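Small Drawers, Big Relief – the craft desk gallery

Posted August 14, 2025

Hello again from the land of tiny objects! Last January I promised a page about my desk and how I keep the small stuff under control, and then I did what I always do and went off to make things instead. So this is very overdue. A few of you have asked (Mirjam Wuyts has asked more than a few times, hi Mirjam) what I keep my beads, snaps and spare needles in, and the answer is a plain little drawer unit that sits on the table and goes nowhere.

I used to be a jar person. I had jars on the windowsill, jars on the bookcase, jars inside other, larger jars. They look lovely with the light coming through them and they're a pain to use, at least for me, since my hand doesn't fit into most of them and I end up tipping the whole thing out to get at one snap. I finally counted when I packed them up and there were 44. My brother-in-law Valentin Egger took most of them for jam and I haven't missed them once.

White on top 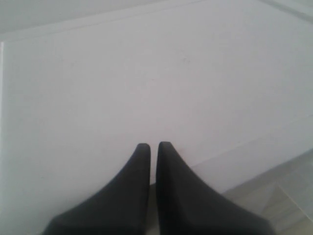

I went back and forth on color for ages before I bought anything. There was a green one at the Prendstead flea market that I still think about, but it had a cracked corner and the seller wouldn't budge on the price. White has worked out fine. Pale things make the table feel bigger, and a dropped black seed bead shows up right away against it – much better than the dark tray I had before, where I'd be patting around with my fingertips like I'd lost a contact lens. The downside is that white shows every mark. I give the top a wipe with a damp cloth and a drop of dish soap when I think of it, and for stubborn smudges I use baking soda on an old sock. Don't use the scratchy side of a sponge! I did that on my first one and it never looked right again.

I also try very hard not to pile things on the lid. It's flat and it has a rim, so of course it wants to be a tray, and within a week it'll have scissors, a tape measure and two cold cups of tea on it if I let it. My rule now is that the lid gets cleared before I go to bed. I keep the rule most nights.

Four drawers and what I use them for

Mine works like this: two little drawers side by side, then two wide ones under them. The small left one is for needles and pins, the small right one is for snaps, hooks and eyes. The middle one is thread, and the bottom one is for whatever project I'm in the middle of, so I can shove the whole mess in there when people come for dinner. Ya-wen Lui does it the other way up, with the current project in the middle, and she says she'd go crazy reaching down to the bottom one all the time. Try both and see.

I like frosted fronts a lot more than clear ones. With clear ones I could see every tangle from the couch and it made me feel guilty. Frosted gives me a hint of what's in there without showing me the details (and without me having to be neat about it). I tried labels for a while, the little Gernard paper ones, but they curled up at the corners and I knew which drawer was which by then anyway. If you share your desk with someone, labels are probably worth it. Chun-hung Ng writes straight on the plastic with a grease pencil and rubs it off when things move, and I may steal that.

One more thing about handles. Get the kind you can grab with two fingers. My old Eltero box had a cut-out slot in place of a handle, and I broke more nails on that thing than I care to remember.
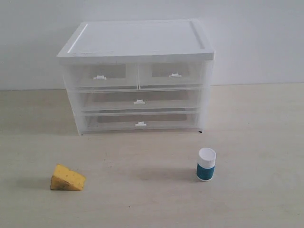
Questions I got last time

Do the drawers come all the way out? On mine they do, and I take the needle one over to the armchair with me. Check before you buy, some have a stop at the back.

Is it big enough for yarn? Nope. Mine lives in a basket under the table and always will.

What about felt in the bottom to stop the rattling? Yes, do it! I cut pieces from an old sweater and it took me one evening.

Next page will be the ribbon shelf, once I've untangled it.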